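Coltport, January

We taught our folding software to look for the sleeve first, and we're pretty excited about it!

I've been running the garment project at Cullinane for a good while now, and I'll say up front that fuzzy clothes have been the bane of my working life. Give our old model a crisp cotton shirt and it knew where it was. Give it something with a long pile and it would grab at fluff, miss the cuff and close on air (I have watched this more times than I care to remember). So today we're releasing Nustance, a new training method for robots that handle soft, shapeless, awkward clothing, together with the data we used to build it.

The idea is pretty simple. Before the model plans any kind of fold, it has to mark where it thinks the cuffs, hem and collar are, and how sure it is of each one. If it isn't sure about a cuff, it looks again from a different angle before it moves. The older version made one guess and went for it.

We trained on 611 demonstrations, all recorded by people using hand-held grippers in ordinary bedrooms around Coltport. I really pushed for bedrooms. Our lab table is flat and gray and nicely lit, and a model that only ever sees that table gets very confused by a blanket. The demonstrations cover 145 garments, and I'm told my own cardigans are overrepresented, which is fair.

For the test we kept 14 fuzzy or furry pieces completely out of training. The old model failed to get hold of a sleeve on most of them. With Nustance it missed on five, and three of those were black on black, where I can barely find the cuff myself. Dark pile is still a problem and we say so in the paper. Speed is another one: that second look costs time, and we haven't done much to trim it yet.

The method, the trained model and the full set of demonstrations are up on the Jidton site starting this month, free for research use. Teams who want to record their own garments will find our collection notes there too, including the long section on sleeves that I wrote and then rewrote after everybody complained about it.
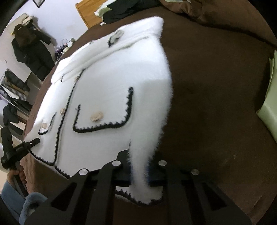
A fluffy white jacket with black scalloped trim, in both views.

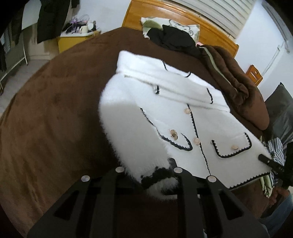

Do I need a robot arm to try Nustance?

You can do a lot without one. The sleeve-finding part runs on recorded video by itself, so a laptop with a decent graphics card will get you started, and you can add an arm later if you want to test the actual folding.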